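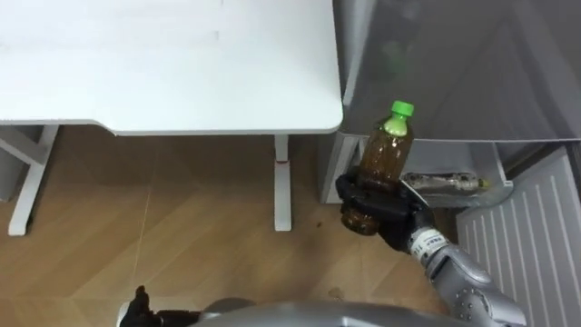
Rear Tyre Pressure and Section Times on a Short Enduro Loop

Project report
Author: Carla Chidiac
Supervisor: Parvaneh Mazandarani
Submitted 6th May

1. Background

Enduro riders set rear tyre pressure by habit and by what the ground looks like on the morning. A low pressure lets the tyre spread and grip on roots and loose stone. It also makes the bike vague on hard ground and raises the chance of a pinched tube. Most advice on the subject comes from riders working on feel, and the timed evidence offered with it is often a single lap at each setting.

The project set out to measure the effect of rear pressure on section times over a fixed loop, with one rider and one bike. The front tyre was left alone throughout. Suspension settings, gearing and fuel load were held as steady as the test days allowed.

2. Test loop

All riding was done at Skavholm, on the lower part of the practice ground used by the Khoury club. The loop was split into four sections:

Section A: hard-packed track, two fast bends
Section B: wooded climb with exposed roots
Section C: loose stone, mostly downhill
Section D: grass field, taped corners

The split was chosen so that each section had one main surface. Section B does not fully meet this aim, as the last part of the climb is bare earth and dries at a different rate from the rest.

3. Equipment

The bike was a Trulov two-stroke fitted with a part-worn rear tyre and a heavy-duty tube. Section times came from a Pekeo logger fixed to the crossbar pad, which stored wheel speed and position and marked the time at each section gate. Times were stored to 1/1000 of a second, a good deal finer than the position fix could justify. They were rounded to a tenth before any comparison was made.

Pressure was set with a dial gauge and checked again after each block of laps. The tyre gained pressure as it warmed. All pressures in this report are cold settings.

4. Method

Five rear pressures were used, numbered P1 (lowest) to P5 (highest) in equal steps. P3 was the rider's normal setting. Laps were ridden in blocks, with a rest between blocks, and the order of pressures was changed on each test day so that no setting was always ridden on fresh ground or by a tired rider.

The rider was not told which pressure was in use. How far this worked is open to doubt. He named P1 correctly on most blocks, usually within the first corner of Section A, and could seldom tell P3 from P4.

A lap was thrown out if the rider fell, stalled or was held up by other traffic. A lap with a fault in one section was thrown out whole, as a mistake in one place tended to alter the riding in the next.

5. Results

After these laps had been removed, 298 remained. The spread within each pressure was wide compared with the gap between pressures, and this limits what can be said about the middle of the range.

Section A: times fell steadily from P1 to P4 and then levelled off. The slowest setting was P1, by a clear margin.

Section B: P2 was quickest. P5 was slowest and gave the widest spread, with several laps where the rear wheel spun to a near stop on the roots.

Section C: no pattern could be separated from the normal variation between laps. P1 was not ridden here on the final test day, after a tube was pinched.

Section D: P2 and P3 were level. P5 was slower in the taped corners but made up part of the loss on the straight.

Taken over the whole loop, P2 and P3 gave the lowest times and could not be told apart. The choice between them would depend on how much hard track a given course contains.

6. Discussion

The result for Section B agrees with common practice. The result for Section C does not, since low pressure is widely recommended on loose stone. One likely cause is the slope — going downhill, the rider was limited by braking and line choice more than by drive from the rear wheel. An uphill stone section would have been a better test.

Ground condition was the main weakness. The December laps were ridden on softer ground than the later ones, and the two sets were compared only within themselves. Tyre wear was also allowed to run on through the project. Fitting a new tyre for each day was beyond the budget, and the knobs were visibly rounder by the end. Wear would be expected to slow all settings alike, but this was not tested.

The findings apply to one rider. A heavier rider would probably need to move the whole range upwards.

7. Further work

The same loop should be repeated with a mousse insert in place of the tube, using inserts of differing stiffness. A second rider of different weight should be added. Section C should be ridden in both directions — the club has agreed to this in principle, provided the upper gate is closed.

The full lap table, including the laps thrown out and the reason for each, is held with the department's copy of this report.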